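Course handout, unit 11: Setup of the Flillo cell

Before you run the pen task, check the tool center point. A small error here becomes large when the marker must go into the mesh cup, so please do not skip it.

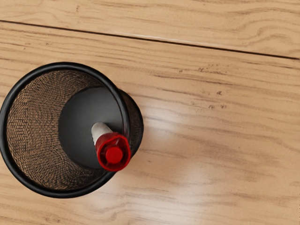

Open the task file and load pose 19. Move down at low speed, with one hand near the stop button. If the fingers touch the rim, go back up and correct the offset in X first, then in Y. Save after each correction – the controller does not ask you.

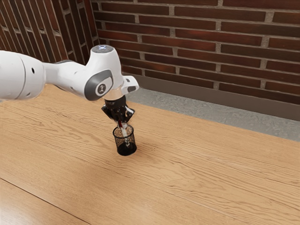
The gripper force stays at 70 percent. With a higher value the marker turns between the fingers, and the angle is lost. Write your final offsets in the Pasichnyk log sheet, together with the cell number 1890. Groups who use the Clenevent software must also export the joint limits.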